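News > Company Statements > Product Safety

Gastard Issues Safety Notice and Free Replacement for Hand-Held Gripper Tools

Fault in finger return spring can cause unexpected closing; customers asked to stop using affected units

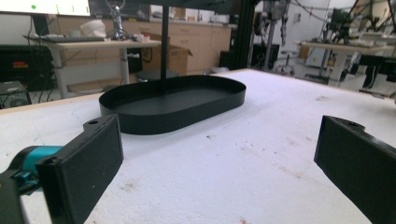
By Silvia Tóth, Corporate Communications, Gastard — September
Last updated: September, 4:10 p.m.

DRENDAU — Gastard today announced a voluntary safety action covering 1,185 hand-held gripper tools supplied to laboratories, training centers and light assembly shops. A fault in the return spring may cause the two fingers to close without the operator pressing the trigger. Customers are asked to stop using the affected tools at once and to contact the company for a free replacement spring set.

The company has received 29 reports of the fault. In 2 of these cases an operator's fingertip was pinched while an item was being placed by hand between the gripper fingers. Both operators were treated for bruising and returned to work the same day. No other injuries have been reported.

The fault was first recorded at the Woltov test laboratory, where staff were using the tool for repeated pick-and-place work with shallow trays. A unit closed while it was being held open above a work table. The laboratory took the tool out of service and sent it to Gastard, where engineers found a crack near the fixed end of the spring.

"We regret the concern this has caused to our customers and to the people who use our tools every day," said Natália Hubáček, managing director of Gastard. "A hand tool must do what the operator tells it to do and nothing more. We have stopped shipments of this model until every unit leaving our plant carries the new part."

Tests carried out at the Drendau plant showed that the crack can begin after 300 hours of use. Springs from one production run were hardened at too high a temperature, which left the metal brittle. The supplier has changed its process, and Gastard now checks a sample from each delivery before the springs are accepted.

"The crack is inside the housing and cannot be seen from the outside," said Eduard Halás, head of product safety. "A tool that seems to work well today may still contain a faulty spring. We ask customers not to rely on a visual check, and not to open the housing themselves."

The action applies to all units with the letter P after the serial number. The serial number is printed on the underside of the handle. Tools mounted on a fixed arm use a different spring and are not affected.

Customers who hold an affected tool should take the following steps:

Disconnect the tool from its power supply and remove it from the work area.

Mark it clearly so that it is not used by mistake.

Register the serial number with Gastard customer service or with a Polák service center.

Replacement will be carried out at Polák service centers at no cost to the customer, including shipping in both directions. Priority will be given to schools and training centers. Customers who prefer to return the tool for a full refund may do so.

Gastard has also asked for an outside review of its incoming parts checks. The review will be led by Emiliano Alcaraz, an independent safety engineer, and a summary of the findings will be sent to all registered customers.

Media questions may be directed to Silvia Tóth at the Drendau office. Technical questions from customers will be answered by Ľubomír Paulík, service manager — calls are taken from 8 a.m. to 6 p.m. on working days.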